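The Zodudel Mysteries

The Zodudel Mysteries is a series of detective stories for readers of nine and over, written by Iestyn Gittins and published by Mevton. The books follow Nan Gwilliam, a schoolgirl who solves small crimes in the seaside town of Zodudel with the help of her deaf grandfather and a second-hand tide table. There are 11 novels and one companion volume, The Gwilliam Casebook. The publisher describes the series as "much loved", a phrase that has appeared on every cover, including that of the first book, which had not yet been read by anybody outside the firm.

Background

Gittins worked as a school librarian before he took up writing. He has said in interviews that he wrote the first novel, The Ferry Bell, in 15 days during a summer holiday. This claim should be treated with some care. An earlier version of the opening chapters, with a different heroine and no ferry, was read aloud at a writers' evening two years before the holiday in question, and a former colleague remembers being lent a nearly complete draft. Gittins has since said that the 15 days referred to "the proper writing". 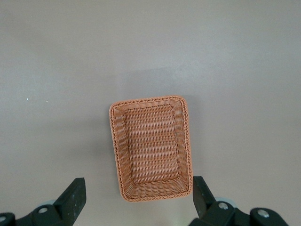

The town of Zodudel is supposed to be somewhere on the Welsh coast, although the books never settle on where. The harbour faces west in The Ferry Bell and east in The Salt Ledger, where the plot depends on a sunrise over the water. Readers' maps have tried to get round this by giving the town two harbours. Nothing in the text supports a second one.

Plot and structure

Most of the novels are built the same way. Something goes missing in the first chapter, an adult is wrongly blamed in the third, and Nan finds the answer by noticing the state of the tide. Admirers call this playing fair with the reader. It is true that the clues are nearly always on the page, but in at least four of the books the guilty person is a visitor who arrives late and has no other reason to be in the story, so a reader can get to the right name without looking at the clues at all.

The Lamp Room, the sixth novel, is the main exception. It has no theft, and the question of who wrote a set of unsigned letters is left half open. It sold less well than the others and is usually thought the best of them. The seventh book went back to the missing objects.

The Gwilliam Casebook

The companion volume was published on July 13, 2020 and is presented as Nan's own notebook. It has 106 pages of codes, puzzles, advice on following people without being seen, and short cases with the answers printed at the back. The codes are sound and most of them can be worked out by a patient ten-year-old. The advice is more doubtful. The section on footprints says that a person's height can be told from a single shoe mark, and gives a sum for doing it that makes Nan's grandfather seven feet tall if the shoe size given for him in The Salt Ledger is used.
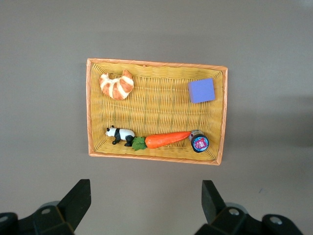
Two of the answers at the back were wrong in the first printing. Mevton corrected one of them. The other, to the puzzle of the three umbrellas, was left as it was, and Gittins later said that the mistake was deliberate and formed a puzzle of its own. He has not said what the solution to that puzzle might be.

Reception

Reviews have been kind on the whole, though many of the warmest quotations on the paperbacks come from Plukalent, a reading club for schools that also sells the books. The often repeated statement that The Ferry Bell was "voted the nation's favourite new mystery" comes from a Plukalent poll in which 3448 votes were cast. The poll was open only to club members, and the book had been that term's free gift.

Less friendly reviewers have complained about the grandfather, who lip-reads whole conversations through shop windows and across a harbour — in fog, on one occasion. Later books make less use of this. Others have praised the dialogue, the short chapters and the fact that Nan is sometimes wrong and has to apologise.

Adaptation

A television version has been announced twice. No cast or broadcaster was named either time, and the second announcement used much the same wording as the first. Gittins's own website lists the adaptation under "current projects".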